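Can a robot tidy up your stuff?
Asking awkward questions about robot pickers

Imagine you order a hairbrush, a skipping rope and a pack of felt tips. Somewhere there is a huge building full of shelves and boxes, and someone has to find your three things and put them together in one parcel. That job is called picking. It sounds dull, and after a few hours it is. It also makes your back ache.

So lots of companies want to sell robots that do picking. One of them is called Sallidon, and what it sells is a kit called the Plerurow. The kit has a gripper (the robot's hand), a camera (its eyes) and a computer program (the part that decides what to do). You have to bring your own robot arm, a bit like buying a toy with batteries not included, except that these batteries cost as much as a car.

The leaflet for the Plerurow says it can "pick anything". Anything is a very big word. An elephant is anything. So is a bowl of soup. When a leaflet uses a word like that, it's a good moment to slow down and ask some questions.

What does picking mean for a robot?

When you reach into your school bag for a pencil, you hardly think about it. Your fingers feel around, they bump into an apple and a glove, and they know straight away that those aren't pencils. You could do it with your eyes shut.

A robot has to do it in steps. First the camera takes a picture of what is in the bin. (In a warehouse, a bin is a big box for holding things. It doesn't mean rubbish!) Then the program looks at the picture and tries to work out where one object stops and the next one starts. Then it chooses a spot to grab. Then the arm moves, the gripper goes down, and it tries to get hold of something. If that fails, it has to notice that it has failed, and start again.

Noticing is harder than you might think. Some robots have lifted up nothing at all, carried the nothing carefully across to the other side and let go of it, as pleased as anything. Well, not pleased. Robots don't get pleased. But you see the problem.
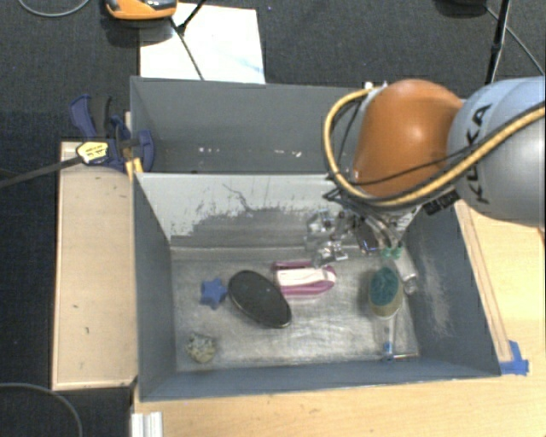

Elli Kiiskinen
12/10/2023

The big orange and grey arm says KUKA on its side. The metal gripper hangs underneath it, down in the nearer of two grey bins. A small blue star is lying in there, and so is a scrubbing brush with a see-through handle. Next to the brush is something clear and shiny, a bit like a tube.

Which of those would you find easiest to pick up? I'd go for the brush, if I could get my fingers round the handle. A robot might not agree with me. Let's look at why.

Why are see-through things so annoying?

Cameras work by catching light. When light hits a potato, it bounces off in all directions, and some of it goes back to the camera. The camera gets a nice clear potato.

When light hits clear plastic, a lot of it goes straight through. Some of it bends on the way. Some of it bounces off in one bright flash, like the sun on a window. The camera may end up with a picture of whatever is behind the plastic, plus a few bright spots that make no sense. Many robot cameras also measure how far away things are, and clear plastic can fool them into thinking there is a hole where there is really a bottle.

A shiny metal floor in a bin makes it worse, as the flashes come from underneath too.

I read the Plerurow leaflet twice looking for the words "clear" or "see-through". They aren't there. I did find "all common household items", and I should say that my kitchen is full of jars.

Why not just use a stronger grip?

Because of eggs. And crisps, and light bulbs, and your little brother's model dragon.

A gripper has to squeeze hard enough to hold on and gently enough not to crush. You learned to do this as a baby, mostly by dropping things and squashing bananas. A heavy brush needs a firm squeeze. A soft sponge needs a light one, and it changes shape while you hold it.

Some grippers have fingers. Some have a sucker that works like the rubber end on a toy arrow. Suckers are brilliant on a flat cardboard box and hopeless on a woolly sock, where air leaks in through all the little holes. A firm called Trudus sells a different kit with a sucker, and its leaflet is full of flat cardboard boxes. Funny, that.

What about the numbers?

Sallidon says its kit can make 400 picks an hour. Let's do a bit of maths. There are 3,600 seconds in an hour, so that would be one pick every nine seconds. You can try it yourself. Tip some things into a washing-up bowl, move them one at a time into another bowl, and take nine seconds over each one. It feels very slow. A person in a hurry can easily beat it, at least until they get tired or need the loo.

The leaflet also says the kit was tested with 1667 picks. That sounds like a lot. But what did it pick? If I pick up the same tennis ball 1667 times, I have learned a great deal about one tennis ball and nothing about spoons. It doesn't say how many picks went wrong, either. A test that only tells you how many goes there were is like a spelling test that only tells you how many words were on the list.

Then there is the warehouse story. Sallidon says that a company called MacKinnon tried out the kit in February, and that it worked for 59 hours "with very little help". I would like to know how little. Did a person come over once a day? Once an hour? Was somebody standing beside it the whole time with a stick, poking the awkward things into the middle? All of those could be called very little help if you wanted to sell something.

I wrote to Sallidon to ask. They sent me the leaflet again.

So is it a bad robot?

I don't know, and I can't know from a leaflet. Getting a robot to pick up mixed-up objects is a properly difficult job, and the people who work on it are clever and patient. A kit that can manage most things in a bin, most of the time, would be useful. It could do the boring part at night and leave the tricky objects for a person in the morning.

What bothers me is "anything". If the leaflet said "good with brushes and boxes, not so good with bottles, please don't give it eggs", I'd trust it much more.

Questions to ask about any robot for sale

What did they test it on, and who chose the objects?
How many times did it get it wrong?
What happens when it drops something?
Who helps it when it gets stuck, and how often?
Has it been tried by anyone who isn't selling it?

Something to try at home

You need two bowls, a pair of kitchen tongs, a thick pair of gloves and nearly anything small that won't break. Ask a grown-up first if you are borrowing kitchen things. Put on the gloves, so that you can't feel very much. Close one eye, so that it's harder to judge how far away things are. Now use the tongs to move everything from one bowl to the other.

Keep a list of what you dropped. Add a clear plastic cup and a sock if you want to make it harder, then let a friend have a go with the same objects and compare your lists.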